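Mirnidar Bed Folding

Hand-shown demonstrations of spreading, turning and folding cloth on a bed, recorded with a pair of hand-held grippers. Release 2.

Contents

Summary
How a demonstration is made
What is in an episode
Loading
Splits
Known problems
Changes
License and citation

Summary

Mirnidar holds 883 episodes of one person handling one cloth item on a bed. The person works with a gripper in each hand. The gripper jaws are the same shape as the ones on the target robot, so the jaw openings and hand paths can be replayed or trained on without a glove-to-gripper conversion step. No robot takes part in the recording.

The set was made for imitation learning on two-armed machines. It can also be used for cloth state estimation, although the only labels we supply for that are the phase marks described further down.

Recording was done with Bultel, our capture program, which starts and stops all streams together and writes one folder per episode. Bultel is in a separate repository, and you don't need it to read the data.

How a demonstration is made

The demonstrator stands at the near side of the bed and holds both grippers clear of the cloth. A beep marks the start. From then on everything is kept, including missed grasps and second tries, until the demonstrator lifts both grippers away and presses the stop pedal.

Demonstrators get a task card before each episode. The card names a start state (heap, half open, flat) and an end state. It doesn't say which hand goes first or where to grab. 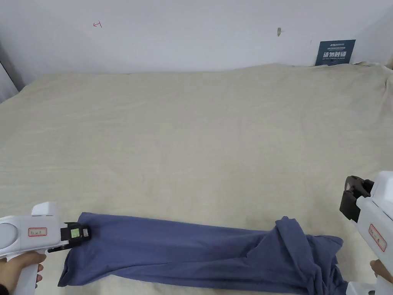 Grasp labels are stored per hand and per time step, as closed, open or moving. The two hands often disagree, and a model that predicts a single shared grasp state will do badly on this set. In the moment shown, the left jaws are pinching the narrow end of the blue garment while the right jaws are open and hold nothing, with the bunched half of the cloth lying in between. We count a hand as closed only when the jaw opening has stopped changing, so a slow squeeze on thick folds stays in moving for several steps.

New demonstrators did 12 practice episodes each, and these are not in the release. Most people needed that long to stop twisting the wrist past what the robot wrist can reach.

What is in an episode

head.mp4: view from the demonstrator's head
left.mp4, right.mp4: views from the two grippers
pose_left.csv, pose_right.csv: position and rotation of each gripper
jaw.csv: opening of each pair of jaws
phase.json: start and end of each phase
card.txt: the task card as given

The gripper views are wide fisheye images with a dark round border. They are stored as recorded. Calibration files for undoing the curve are in calib/, one for each gripper. If you crop the border away, crop with care, because the jaw tips sit low in the view and are easy to lose.

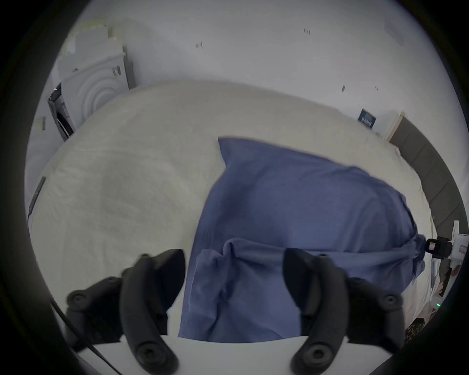
One user of the first release wrote to ask whether the fisheye views should be flattened before training, and said that flattened video had given worse grasps in a small test of shirt folding. We see the same. Our Machala baseline takes the round image as is, scaled down, with no flattening. Flattening stretches whatever is near the rim and leaves few pixels for the cloth between the fingers. The calibration files are still worth using if you need to place points in space.

Phases are marked by hand after recording. The names are reach, grasp, lift, spread, fold, smooth and release. An episode may skip phases or repeat them. When the two hands are in different phases, phase.json has two overlapping entries with a hand field.

The head view and the gripper views don't always show the same parts of the cloth. A sleeve that is plain from above may be hidden from both grippers by a raised fold. Models that were trained on gripper views alone tended to let go early when the cloth was heaped up and the edge could not be found.

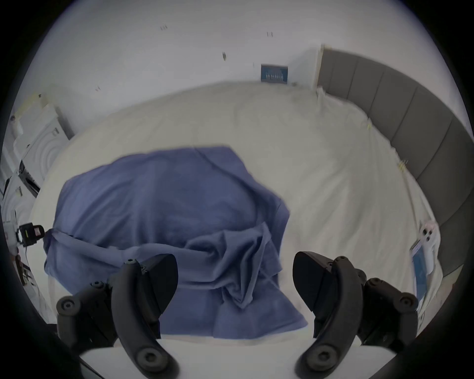 Loading

Install the reader with

pip install ./reader

and then

from mirnidar import Episodes
eps = Episodes("data/", split="train")
e = eps[0]
e.head, e.left, e.right, e.pose, e.jaw, e.phase

Video is decoded only when you ask for it. Poses are in meters and quaternions, with w first. The origin is the head camera at the moment of the start beep. Earlier files put w last; see Changes.

To read without video, pass video=False. It is much faster, and enough if you only want gripper paths.

Splits

train, val and test are split by demonstrator, so the same pair of hands never appears in two splits. Start states are kept in even proportion across the splits. Please don't reshuffle by episode and report the result as a Mirnidar score. Episodes by one person look alike, and a model can do well by copying that person's habits.

Known problems

Bedding is cream and walls are white throughout. Expect trouble with pale cloth on dark bedding, or with any patterned cover.

Slack cloth can hide a jaw completely. The pose is still good in those stretches, but the jaw opening may read slightly too wide.

Speed varies a lot between people. We didn't even it out. The Machala baseline resamples to a fixed number of steps per phase, and the script for that is in tools/resample.py.

Some 2 percent of episodes have a short gap in one pose file. Gaps are filled with a straight line and flagged in the filled column. Drop those rows if you train on velocity.

Failed attempts are kept and have success set to false in phase.json. They are excluded by default. Use include_failed=True to get them back.

Changes

Quaternion order is now w first in every file. The reader handles both orders, but your own scripts may not.

Phase marks for smooth were redone. In the first release, smoothing with open jaws was often marked as release.

Task cards for flat start states were reworded to ask for the item to be squared up on the bed before the first fold.

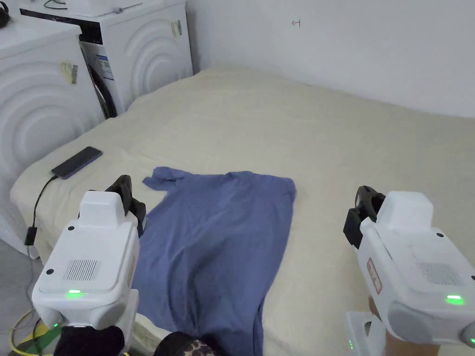
Skallgate, January

Release 2 replaces the first release in full. Please delete the old folders before unpacking, as episode numbers have changed and the old and new files will mix without any warning. Scores from the two releases can't be compared, so state the release next to any number you publish.

License and citation

Data is free for research use with credit. The reader and tools are under the MIT license. Cite as "Mirnidar Bed Folding, release 2" and include the split name. Report bad episodes by opening an issue with the episode number and the time in the head video where the fault begins.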